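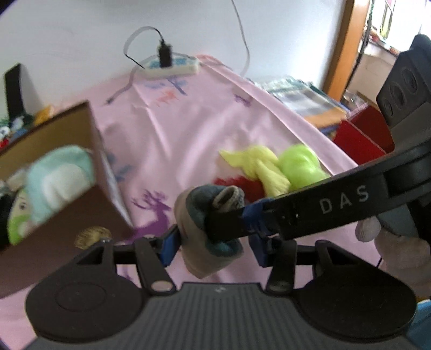
*A gray and teal plush between the blue pads, with a purple deer printed beside it.*

# Urnano Home Demonstration Visit

**Supplied by Astden Equipment Hire, Stiltholm and Sotomayor**
Page updated 06/09/2024

You have read the brochures. You have watched the videos in which a gripper picks up one cube, on one table, to piano music. The Urnano visit is for people who would now like to see a gripper deal with a soft toy that has no obvious top.

We bring hand-held grippers to your home, office or lab and work through a box of plush on whatever surface you offer us. Beds are good. Beds with a patterned sheet are better, as a plain background flatters everybody. You can watch, you can have a go, and you can ask the awkward questions your purchasing department sent you with.

## What happens on a visit

The demonstration runs 70 minutes. The first 10 are setup, during which we ask for a power outlet and you remember that it is behind the bed.

After that we pick and place. An open cardboard box goes on one side and the toys go in, come out, and go in again. We don't rehearse the order. Long floppy limbs, spiky fuzz and anything that folds in the middle are all fair game, and you are welcome to add things of your own as long as they are soft and you won't be upset to see them squeezed.

The last 30 minutes belong to you. Put on the gloves, take the handle, and find out how differently you pick things up when your fingers are two flat bars. Most guests go in too fast and chase the toy across the bed. Some go in so slowly that we offer them a chair. Both are useful to watch if you are going to be training operators.
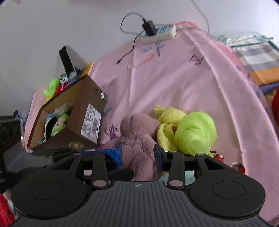 *One jaw on each side of the mauve plush. The box waits on the left.*

## The gripper

- Hand-held, two-finger, parallel grip
- Ribbed body
- Linkage arms on exposed pivot pins, so you can see what is moving and ask us why
- Replaceable contact pads
- Camera mounted with the gripper, pointed at the work
- Carry case with a latch that we have complained about and will complain about again

Yes, there is blue tape. Bare pads slip on short pile and the tape doesn't, and it costs less than the accessory that was designed to replace it. We fit fresh tape before each visit and leave you the rest of the roll.

## What it is good at

Soft things with a waist. Give the jaws a torso to close on and you will have a pleasant afternoon. Cuffs and ears also work, though the toy will hang at an angle that makes it look disappointed in you.

## What it is less good at

Anything flat against the bed. Anything wearing a shiny wrapper. Two toys lying on top of each other, which the gripper regards as one toy with ambitions. It will also pick up the sheet if you let it, and the sheet always comes willingly.

We show all of these on the visit. Customers who have only seen the good picks tend to ring us in the second week.

## Who books it

Research groups choosing between hardware, teachers, one upholstery firm, and a steady number of households that saw our February open day in Stiltholm and wanted the same thing with their own furniture. The open day drew 44 people into a room meant for fewer. The coffee was poor. We have since changed the coffee.

## What we need from you

- A bed, sofa or large table, cleared enough to work on. It needn't be tidy. Bagged laundry and stray chargers can stay where they are if they are out of reach.
- A working outlet. A power strip is fine.
- Daylight or decent lamps
- Pets in another room. A plush in a moving gripper is the most interesting thing a dog has ever seen.

## Booking and small print

Visits go out from both depots. Stiltholm covers the coast and the valley towns, and Sotomayor covers everything past the bridge. If you live on the bridge, call either.

The visit fee comes off your first hire if you book one within 30 days. Gloves and the demonstration toys are included in the visit and stay with us afterward. Please check the box with the operator before we leave, and check under the bed too.

Camera footage from the demonstration is recorded only if you ask for it when booking. We hand it over on a drive at the end, including the part where you dropped the same toy four times.

**Also available:** Urnano Operator Day (hire customers only), spare pads, pivot pin set, tape.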